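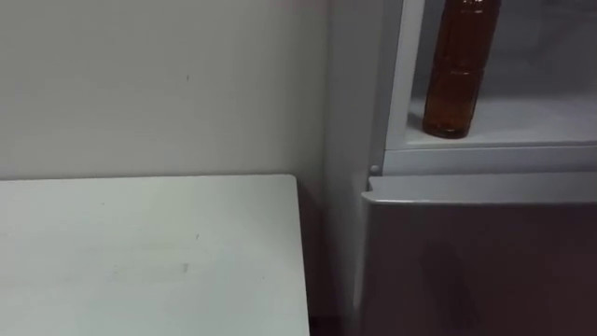

Gap between fridge and table: how much do I need, and can I leave tea in there on the shelf?

Print this page | E-mail this to a friend

Posted by Ondrejka79

We moved into a small apartment in March and the kitchen has one stretch of wall that has to hold both the refrigerator and a white table we use for everything. The table goes against the wall and the refrigerator stands to the right of it. There is a narrow gap between the two. My husband wants to push them together so crumbs and bottle caps stop going down there. I said a refrigerator needs air and now we have been arguing over it for longer than it deserves.

The manual is gone. The place came furnished and the landlord doesn't have one either. The refrigerator works fine as far as I can tell. The side panel gets warm some evenings, mostly after I have put the shopping away.

Two more things while I'm here. The table top has gray scuffs on it that don't come off with dish soap. It's white and kind of matte, so every mark shows. The wall behind it has a few faint smudges too, and I don't want to scrub the paint and end up with a shiny patch.

And I make tea and keep it in a plastic bottle standing up on the shelf in the refrigerator, near the left side. How long is that good for? I have been going by smell.

Thanks in advance. I did search first, but all I found was about built-in models with cabinets around them.

Posted by Henryk Bednarek

Keep the gap. Some refrigerators give off heat through the side panels, and a warm side after you load it with groceries is normal for that kind. If you push a table up against it, you probably won't break anything, but the compressor may run more than it has to. The table edge only covers a small part of the side, so it matters less than a cabinet would. The back matters too. Pull it out a little if it's touching the wall.

How much gap depends on the model. There is usually a sticker inside the refrigerator, on the side wall or behind a drawer, with a model number. Type that into a search and you can nearly always find the manual as a file. Go by what it says for the sides, the back and the top. Mine asks for a different clearance on each, and I would not have guessed them right.

For the crumbs, I would not stuff anything into the gap. People use foam strips or a rolled towel and then forget about them. I run a long flat duster down mine when I do the floor - an old sock over a yardstick does the same job. If the table is light enough to move, slide it away from the refrigerator every month or so and vacuum properly. Do the strip behind the table at the same time.

Scuffs on a white top: try baking soda mixed with a little water into a paste. Put it on with a damp cloth, rub lightly, wait a few minutes, wipe off. If that doesn't do it, use a melamine sponge, but test it where it won't show. Those sponges are very fine sandpaper, more or less, and on a matte surface they can leave a smooth spot. A pencil eraser works on some gray marks. Once the top is clean, put felt or rubber feet under whatever you slide around on it. Bare metal and unglazed pottery leave gray lines that look like scratches and are mostly just rubbed-off material.

For the wall, use a soft damp cloth with one drop of dish soap in a bowl of water. Dab, don't scrub. Flat paint goes shiny if you work at it. If a small speck won't lift, leave it alone or touch it up with paint when you have some.

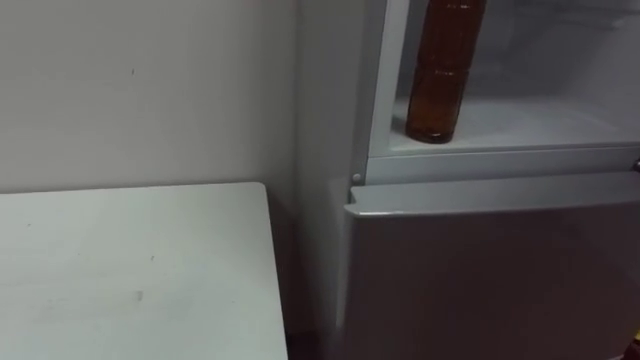 Stevina87 says to push them together and be done with it. I had mine touching the counter for 4 years and the refrigerator never quit. The electric bill did not change either. Everybody worries about air, but look at how people's kitchens are set up. Just don't block the back. And use toothpaste on the scuffs, the plain white kind, it works better than baking soda.

I don't know about the tea. I drink mine the same day.

Posted by Zidari_K

I would go with Henryk on the gap. One person's refrigerator not quitting doesn't tell you much, and yours has a side that gets warm. Be careful with toothpaste on a matte top. It polishes, and you can end up with a glossy circle. Ask me how I know.

Since the others skipped the tea: if it's home brewed and plain, I keep it three days at most and closer to two if it has sugar or fruit in it. Let it cool before you cap it, but don't leave it sitting out all afternoon. Wash the bottle with hot soapy water between batches, including the threads where the cap goes on. If the tea turns thick or stringy or has anything floating in it, pour it out. Going by smell isn't enough, it can be off before it smells.

Write the day on a piece of tape and stick it to the bottle. Put the old tape on the new bottle and you'll confuse yourself, so peel it off each time.

Posted by Ondrejka79

Thank you. I found the sticker behind the bottom drawer and the manual came right up. It does want space on the sides, so the gap stays. The baking soda took off most of the scuffs. There is one dark one left that I think is a real scratch. Tea is getting tape from now on.

677 people found this page helpful

Print this page | E-mail this to a friend

Get household answers from Filimum in your inbox. Enter your e-mail address to sign up for our newsletter. You can unsubscribe at any time.

This site uses cookies to remember your settings. By continuing to browse you agree to our use of cookies. Accept | More information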